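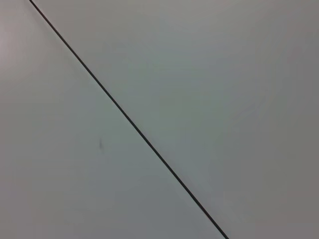 Gap between worktop panels, fill it or leave it?

lleucu_b
Right, quick one before the school run. Two pale grey panels butted up in the utility room, thin dark line where they meet, dead straight. Fitter says leave it. I say crumbs. There's a little scuff as well off to one side, not fussed about that, well a bit fussed. Anyone filled one of these? Matt finish so scared of ending up with a shiny stripe.
Lleucu Bevan (same one from the pantry thread)

saltmarsh_dave
Leave it. If it's straight and even that's a decent join. You fill it, panels move a bit with the heating, filler cracks, now you've got a wonky line instead of a tidy one.

Pogle
Disagree with Dave, sorry. Utility room = water. Washing powder, wet boots, all of it. Had mine open for two winters and the edge swelled. Cost me nearly £400 for a new run. Colour matched sealant, masking tape both sides, 20 minutes, done.

saltmarsh_dave
Yours was chipboard though wasn't it. You said so at the time.

Pogle
Yes and? She hasnt said what hers is

lleucu_b
Don't know what it is! Came with the house move, badge on the underside says Clunine, that's all I've got. Fitter only moved it along and rejoined it.

hettie_m
Clunine do a solid one and a cored one. Look at the cut end by the wall, you'll see straight off. If it's solid I'd leave it, just wipe along the line not across it, otherwise you push the muck in.
For the scuff try a damp cloth and a tiny bit of bicarb. NOT the Stirnier cream, it polishes matt stuff and you get a shiny patch forever. Ask me how I know.

Tunnock
Stirnier cream is fine, used it for years. Thin it down

hettie_m
On matt?

Tunnock
Satin. ok fair point

lleucu_b
Looked at the end. Cored. Bugger.

Pogle
Seal it then. Get a grey one, go a shade darker if you can't match, light ones show every bit of dirt by Tuesday. Dry it out overnight first, hoover the gap, smooth it once and leave it alone. Peel the tape while its still wet.

saltmarsh_dave
Alright if it's cored, seal it. Still think it'll look worse.

lleucu_b
Ta all. Will get some at the weekend. Dave you can come and tut at it.

381 views · 2 shares

Recent threads
Skunance taps, worth the money?
Meredith drawer runners sticking again
Limescale behind the washing machine
What do you keep under the sink

We use cookies to keep you logged in and remember your settings. Accept | Manage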